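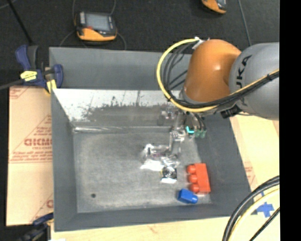
Mundinar: Wörterliste für eine Mundart, die kaum noch jemand schreibt

Stand: April 2024

Was drin ist

Mundinar ist meine Sammlung von Wörtern und Redensarten aus Setitz und den Höfen drumherum. Angefangen habe ich mit einem Schulheft meiner Großmutter, in dem hinten Rezepte und vorne Schimpfwörter standen (oder umgekehrt, je nachdem, wie man es hielt). Inzwischen sind es 798 Einträge, dazu 154 Redensarten in einer eigenen Datei, und ich finde immer noch jede Woche was Neues, meistens beim Bäcker!

Ich bin kein Sprachwissenschaftler. Ich habe mal zwei Semester Germanistik gemacht und dann etwas anderes. Wer hier saubere Lautschrift erwartet, wird sich ärgern. Ich schreibe, wie ich es höre, und habe mir dafür ein paar Regeln zurechtgelegt, die weiter unten stehen.

Dateien

woerter.csv – die Hauptliste
redensarten.csv – ganze Sätze und Sprüche
quellen.csv – woher ich was habe, ohne Klarnamen
alt/ – frühere Fassungen, bitte nicht mehr benutzen

Alles UTF-8, Trennzeichen Semikolon. Ja, Semikolon. In den Erklärungen wimmelt es von Kommas, und ich hatte keine Lust auf Anführungszeichen überall. Wer die Datei mit einem Tabellenprogramm öffnet, muss beim Import die Kodierung von Hand einstellen, sonst sehen die Umlaute übel aus.

Spalten in woerter.csv

wort – die Form, die ich am häufigsten gehört habe
varianten – andere Formen, mit Schrägstrich getrennt
wortart – sub, verb, adj, rest
bedeutung – auf Hochdeutsch, so knapp wie es ging
beispiel – ein Satz, wenn ich einen habe
ort – S für Setitz, H für die Höfe, leer heißt unklar
sicher – 2 = von mehreren Leuten gehört, 1 = von einer Person, 0 = nur schriftlich

Bei 88 Einträgen fehlt die Bedeutung noch. Die Wörter stehen trotzdem drin, vielleicht erkennt ja jemand eins wieder. Mein Liebling ist »Schnurfel«, das kommt in dem Heft gleich mehrfach vor, einmal neben einem Kuchenrezept und einmal in einem Satz über den Nachbarn. Keine Ahnung, ob das dasselbe Wort ist.

Wie ich schreibe

Das dunkle a, das fast wie ein o klingt, schreibe ich als å. Früher hatte ich da ein einfaches o, in alt/ findet man das noch. Lange Vokale werden verdoppelt, außer beim i, da nehme ich ie. Ein r am Wortende wird zu a, also »Wossa« und so weiter, das kennt man. Bei k und g bin ich nicht konsequent, tut mir leid, da höre ich selbst je nach Tagesform etwas anderes.

Verben stehen im Infinitiv. Eine Vergangenheitsform mit einem Wort gibt es hier eh fast nie, alles läuft über »haben« und »sein«, und wo es doch eine gibt, steht sie bei den Varianten.

Woher das kommt

Etwa die Hälfte stammt aus Gesprächen, der Rest aus dem Heft, aus Briefen und aus einem alten Vereinskalender, den mir die Druckerei Baert zum Durchblättern gegeben hat (danke nochmal!). Tonaufnahmen gibt es auch, die liegen aber nur bei mir. Die meisten Leute haben mir gern erzählt, wollten ihre Stimme aber nicht im Netz haben, und dabei bleibt es.

Die Umwandlung der alten Listen habe ich mit Torell gemacht, einem kleinen Skript, das ich mir dafür zusammengeschustert habe. Es liegt nicht bei. Es ist hässlich, und es kann genau diese eine Sache.

Was noch nicht stimmt

Doppelte Einträge kommen vor, vor allem bei Pflanzen. Für Löwenzahn habe ich so viele Formen, dass ich irgendwann aufgehört habe, sie zusammenzuführen. Landwirtschaft ist stark vertreten, alles rund um Büro, Schule und Technik fast gar nicht. Das liegt auch daran, wen ich gefragt habe, nämlich überwiegend Leute jenseits der siebzig. Bitte daraus keine Schlüsse ziehen, wie Jüngere hier reden!

Ein paar Schimpfwörter sind derb, und einige Ausdrücke über Nachbarorte sind nicht nett. Ich habe sie dringelassen und in der Bedeutung mit (grob) markiert, damit man sie rausfiltern kann.

Mitmachen

Am liebsten per Mail oder als Issue, mit Wort, Bedeutung und dem Ort, wo ihr es gehört habt. Ein Beispielsatz wäre schön. Korrekturen an der Schreibweise sammle ich und gehe sie im September am Stück durch, vorher komme ich nicht dazu.

Lizenz

CC BY 4.0. Nennt einfach Mundinar als Quelle. Wenn ihr etwas damit baut, schreibt mir, ich bin neugierig.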